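**Hiseo Round Serving Baskets — Catering Range**

Item group: Bread and pastry service
Supplied by Zondley Catering Equipment
Page revised August 17, 2018

The Hiseo range of round baskets is intended for hotels, school dining halls, conference kitchens and cafés that serve bread, rolls and pastries from a counter or buffet. The baskets are sold individually and in cartons of 6. They may be used on the table, on a buffet riser or behind a display screen.

Zondley has stocked the range since May of last year, when it replaced the older Didiscombe oval pattern. Customers who still hold Didiscombe baskets may continue to order liners for them while supplies last. The oval baskets themselves are no longer available.

### Sizes and finishes

| Model | Top diameter | Finish | Sold as |
|---|---|---|---|
| Hiseo Small | 7 in | Natural | Single or carton |
| Hiseo Medium | 9 in | Natural or brown | Single or carton |
| Hiseo Large | 12 in | Brown | Single only |

All three models are round with an open top. The small and medium baskets nest for storage. The large basket has a reinforced base and should be stored flat, with nothing placed inside it.

Color varies between production lots. Where a matching set is needed for one room, customers are advised to place a single order and to note this in the comments field.
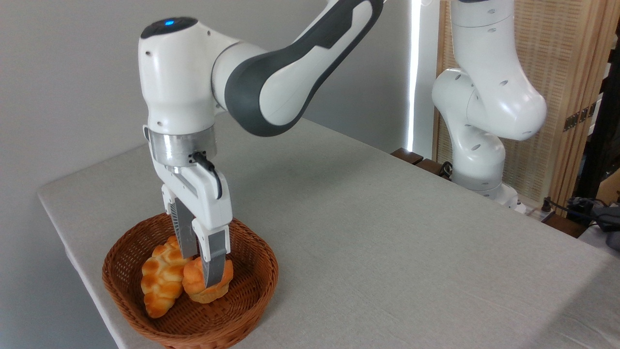 *Round brown wicker basket in use for pastry service.*

### Liners

Cotton liners are available for every size in white, cream and dark green. Each liner has an elastic edge that fits over the rim and can be removed for washing. Paper liners are supplied in packs of 340 and are meant for single use. A liner is recommended for glazed, filled or sugared items. Plain rolls may be served directly from the basket if local food rules allow it.

### Care

- Shake out crumbs after each service.
- Wipe with a damp cloth and mild soap, then air dry fully before stacking.
- Do not soak, and do not place in a dishwasher.
- Keep away from heat lamps set lower than 2 feet above the rim.
- Withdraw any basket with broken or lifted strands.

Baskets stored in a damp cellar may develop a musty smell. This does not fall under the warranty.

### Ordering and delivery

Orders received before noon are sent out the following working day. Large orders — 43 cartons or more — are shipped by pallet from the Avotiņš warehouse and require a delivery address with ground-level access. The driver will not carry goods up stairs.

Samples of the small and medium models may be borrowed for two weeks. Please contact Cremilda Brandão in the sales office, stating the model, the finish and the name of the establishment. Questions concerning invoices and credit accounts should be directed to Euan Dow.

### Returns and warranty

Unused baskets may be returned within 30 days in their original packing. Liners can be returned only if the inner bag is unopened. Faults in weaving or in the base are covered for one year from the date of delivery, and claims should include the lot number printed on the carton label.

### Related items

Bread tongs, slotted
Buffet risers, low and high
Card holders for allergen notices
Didiscombe oval liners (limited stock)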